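The paper bag problem, and my table by the window

Posted on 18/02/2021 in Home, Small things

Since we moved to the flat in Promlow I have a drawer which is only for paper bags. My mother had the same drawer and I laughed at her for many years. Now I fold my own bags along the old lines, press the air out with the side of my hand, and put them on top of the others. Jana Kröger, my neighbor from the ground floor, asked me last week what I want to do with all of them, and I could not give her a good answer. So I decided to use them.

The plan was simple. Every object in the hallway which has no place of its own must go into a bag, and each bag must go to a person. I do not like the big black sacks that people fill in one afternoon and carry to the container. When I did it like this two years ago, I gave away a soup ladle that I still miss. A paper bag is small. It makes me think about who will open it.

I began with the bag for Carola Wiegand and her boy. For him I wanted to collect the toys and balls, because he is at the age when everything must be thrown. For Carola I had some cups I never drink from. My husband says they are too small for coffee and too big for schnapps, and he is right, but they were a wedding present and so they stayed in the cupboard for 7 years.

First I learned that a paper bag does not like to be filled when it stands alone. It wants to fold its mouth closed in the moment when you have both hands full. The handles are made of string, and the string falls always to the inside, exactly where you want to put the next thing. I tried to hold the rim with my elbow. I do not recommend it. The better way is to keep one side of the rim firm with the left hand, and to go in from the other side with the right hand, slowly, until you feel the bottom. Heavy and flat things go first. Round things go later, in the middle, so that they are held by the others and do not roll against the corner. The corners are the weak place of every paper bag.

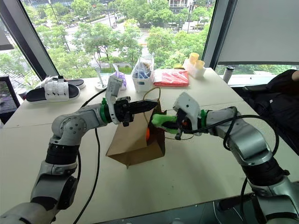

After the corners, the second weak place is where the handles are glued. My aunt Gisela Nolte worked in a shop in Taltville when she was young, and she taught me to carry a full bag with one hand under it and to use the handles only for the balance. I did not listen to her until the day when a jar of pickled beets went down on the steps of the post office. I still see the color.

I also want to write something about shoes, because I had a discussion about this at home. My opinion is that shoes and slippers never go in the same bag with cups or with anything for the kitchen, even when they were washed. My husband thinks that a second bag around the shoes is enough. We did not find an agreement, so the shoes have their own bag now and he has the last word about the garage.

Soft things are easier. Scarves, thin blankets and children's clothes I put in clear plastic, so the person can see what it is and does not need to open everything in the hallway. I know plastic is not nice. I use the same pieces again and again, and some are from the time when we bought curtains at Kuhlmann, so they are already quite old. For Birgit Reuter I made one package only with wool, and she called me the same evening to ask if I have more of the gray. I do not have more of the gray.

What I did not manage is the sorting basket. I have one basket for things where I cannot decide, and the rule was that it must be empty on Sunday. It is not empty. In it there are keys without a door, a candle, two bags of buttons, and the instruction book of a mixer that we do not own anymore. Bernd Dreßler, who repairs mixers, would maybe take the book. I will ask him.

Altogether I filled 5 bags, and the hallway is wide enough again that two people can pass without turning to the side. The drawer is still half full. If somebody in our street needs paper bags with good handles, please ring, but not before nine, and I would be glad to have back the ones without holes.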